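Sorting Returned Packaging at a Small Warehouse
Project report, Introduction to Supply Chains
Tatiana Hájek and Hongmei Ye
12 August 2026

1. Background

Findholm is a mail-order company that sells kitchen goods and ships from a single warehouse. Customers can send back the packaging from an order free of charge, and the company reuses what it can. Our project looked at what comes back, how it is sorted, and how much of it goes out again.

We chose this topic after a class unit on reverse logistics. Most of the reading covered large retailers, and we wanted to see how the same ideas work at a smaller site.

2. Method

We visited the warehouse on 3 days and logged every item that came through the returns desk. In total we recorded 1714 items. Each item was marked as reusable, recyclable or waste, using the company's own rules. We also wrote down the material, the size class and whether a label had to be removed.

Hongmei kept the log sheet and Tatiana did the checking. When we disagreed about an item, we asked the shift lead and used her answer. This happened mostly with cartons that had one soft corner – the written rules say nothing about corners.

3. How returns are stored

Incoming items are first split by material. Cardboard is stacked flat on pallets, and paper filler goes into sacks. Hard items such as blocks, spacers and corner pieces are heavy for their size and tear the sacks, so they are kept apart from the filler. 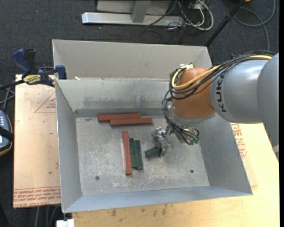 Figure 1. Dark green block held by a gripper in an open-topped metal bin.

The split by material takes up most of the floor space in the returns area. Sacks of filler fill up fastest and are often moved to the hallway by early afternoon. We think a second shelf above the sacks would help, but we did not measure the ceiling height.

4. Results

Of all the items logged, 31 percent were marked reusable. Cartons made up most of this group. Paper filler was nearly always marked recyclable, even when it looked clean, and the staff told us that refolding it takes too long.

Labels were the main cause of delay. Cartons with the Sevora label could be cleared quickly, while the Fimari label left glue behind and often tore the top layer of the board. Several good cartons were downgraded for this reason alone.

5. Limits

Our visits all fell in the same season. September is a busier month for the company, and the mix of items may be different then. We also did not follow any carton after it left the desk, so we cannot say how many times one is used.

6. Suggestions

Findholm should add a rule about damaged corners to the sorting sheet and use one label type for all outgoing cartons. A short trial with clean filler would also be worth doing – even one packing table would give enough data to compare the time spent refolding with the cost of new paper.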